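Toy Sorter and Repacker, part time, Metness Toy Library, Brodville
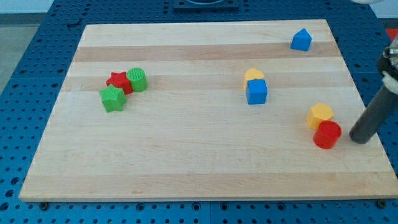

Siyabonga Mokoena wrote under last year's posting that the ad made the job sound like play, and that by the second week he was dreaming about missing pieces. He also said he would do it again. We have tried to be clearer this time about what the work is.

The job

Metness lends toys to families, home daycares and preschool classrooms in Brodville and the towns nearby. When a set comes back, somebody has to open it, check that every piece is there, clean it, and pack it so it can go out again. We are hiring one person to do this through the end of March.

Most of the work is with small plastic shape blocks: stars, cylinders, cubes, hexagons, house shapes and so on, in red, green, yellow and blue. These are our most borrowed items and the ones that come back most mixed up. Families with two sets at home often return parts of both in one bag. You will also handle wooden puzzles, stacking cups, picture dominoes and a few board games.

What you will do

Empty each returned set onto a sorting board and match it against its contents card.
Pull out anything that belongs to another set or to no set of ours. Pens, hair clips and cereal go in the tray by the sink, and the tray is emptied at the end of the shift.
Wash plastic pieces in the rack and wipe wooden ones with a damp cloth. Wooden pieces do not go in the sink.
Check for cracks, sharp edges and tooth marks. Damaged pieces go in the gray bin with a note of the set number.
Replace missing pieces from the spares drawers. If there is no spare in the right color, mark the card and put the set on the hold shelf. Do not substitute another color, even if the shape is right. Teachers use these for color sorting and will call us.
Pack, label and shelve the set, then enter it in the log.

We have 272 sets in circulation. A slow day is a cart of puzzles. After school vacations the returns shelf is full and stays that way for most of a week.

Hours and pay

Three shifts a week, 5 hours each. Shifts start at 9 a.m. or 1 p.m., and you can choose which when we make the schedule. Pay is hourly at the town's part-time clerk rate, which is listed on the sheet at the front desk. Paid training for the first 3 shifts. There is no weekend work.

The room

The sorting room is on the ground floor at the back of the Altıntaş Building, next to the loading door. There is a step-free entrance from the parking lot. You can sit or stand to sort. The room is cool in winter, so bring a sweater. Radio is fine at a low volume. Food stays in the break room, but covered drinks are allowed on the windowsill.

Full boxes can weigh up to 32 pounds. There is a cart, and you may split a box into two if you would like to carry less.

Who we are looking for

You should be able to tell red, green, yellow and blue apart under indoor lighting, read a printed card, and keep going at a repetitive task without rushing the last hour. You need to be at least 16. No degree or experience is required. Previous work in a stockroom, a school, a laundry or a kitchen is useful, and so is having put away a lot of toys at home.

A background check is required for everyone who works in the building. We cover the fee.

You would report to Tülin Bilgin, who also runs the lending desk. Kaan Toprak does the training and will show you the log. Umut Duman drives the delivery van and brings returns in from the classrooms, usually before noon.

How to apply

Pick up a form at the lending desk or ask for one by phone during opening hours. A resume is welcome but not needed. On the back of the form, please write a few lines about any job or chore where you had to keep small things in order, and which shifts you could work.

Applications are due by 2026-07-14. People we would like to meet will be asked in for a short visit, where you will sort and pack one returned set with Kaan and see the room. The visit is paid as one hour of work. We will reply to everyone either way.

If you need a different chair, a lamp or more time for the visit, say so on the form.

The previous sorter's apron and gloves are available. Gloves come in medium and large. If you need small, let Tülin know before your first shift so she can order them from Tarketti, where delivery is slow.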